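# The cups and saucers job, and the fault that ate my spring

I've been meaning to put these up for ages, mostly because Timothée Huet keeps asking me what went wrong with Pruvano (our name for the two-armed tea table) and I keep telling him the long version by mail. So here's the shorter one! The task sounds daft until you try it. Cups go on saucers, one cup to a saucer, and the arms are meant to sort it out between them without chipping anything or hitting each other.

The first saucers we tried were all the same size, and it all went beautifully, so of course I got greedy and mixed them up. Wood, rattan, a thin red one, whatever I could find in the kitchen shop.
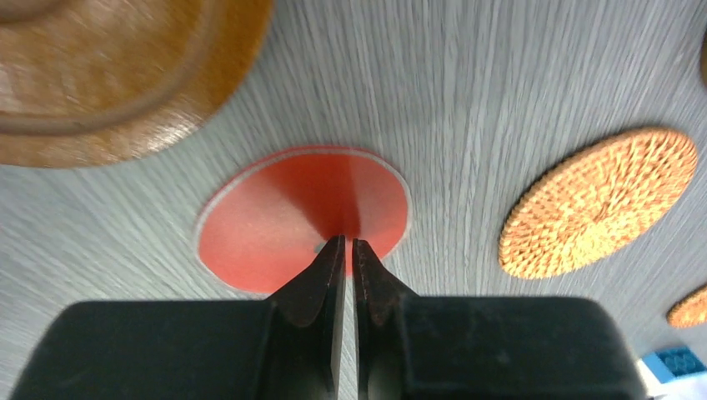 The thin ones were where the trouble began. Our height setting was worked out on the thick wooden saucers, and I'd left it at 10 mm off the table for everything. On anything flatter the fingers closed on air, the software decided it had a grip, and off went the arm with nothing in it. Harmless on its own. But the log said "placed" every time, so when I looked back at a run from February it claimed 32 good placements, and I'd been telling people that number for weeks — very embarrassing.

Then came the proper fault. One evening the left arm went off to a saucer it thought was free, the right arm was told the same spot was empty, and they both turned up. There was a nasty clunk. The stop button worked, thank goodness, and so did my reflexes, but I'd had a hand over the table only moments earlier to straighten a cup. I felt quite ill about it afterwards.

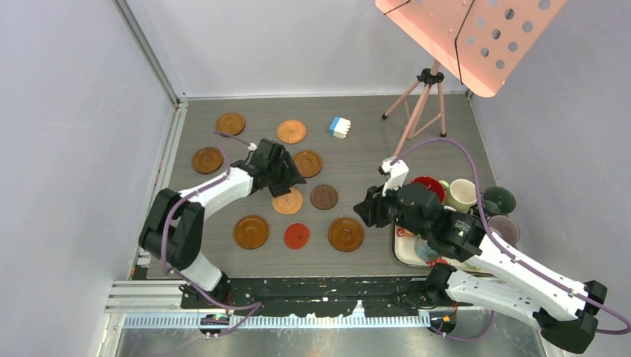

Aurélien Joly went through the logs with me the next morning and spotted it before his coffee was finished. The two arms were passing messages through a bit of code I'd borrowed from an older project, Idetti, and one side's messages were arriving 210 milliseconds behind the other's. That's plenty of time for both arms to believe they've got the table to themselves. I'd tested each arm on its own for days and never once looked at the gap!

We did a few dull things to put it right. Neither arm may enter the middle strip unless it holds a token, there's only one token, and if it goes missing both arms stop dead. Speed is down to a crawl while anyone's setting up. And hands stay out unless the motor power is off at the switch (paused doesn't count, I was very guilty of paused).
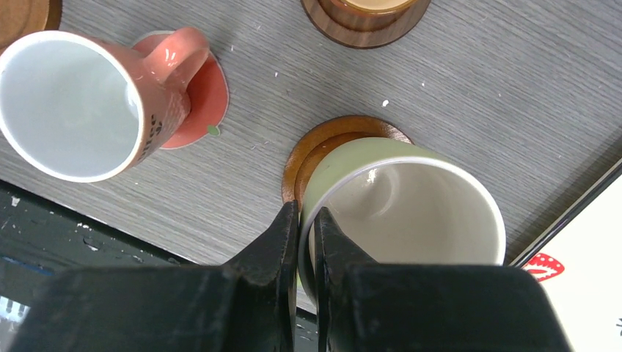
Grip checking got an overhaul too. The fingers now report how far apart they've stopped, and if they've closed all the way the job is marked as missed and tried again, with 2 retries before it gives up and beeps at me. Mug rims were fiddly because the wall is so thin that a good grip looks very nearly like no grip. I've set the limit by hand for each mug, and I know it's a bodge. Aurélien wants to try a softer fingertip and I expect he'll get his way.

Timothée, the logs are in the shared folder under Picard, along with the old message code if you'd like to wince at it. Please don't copy the February ones into anything, I haven't corrected the counts yet.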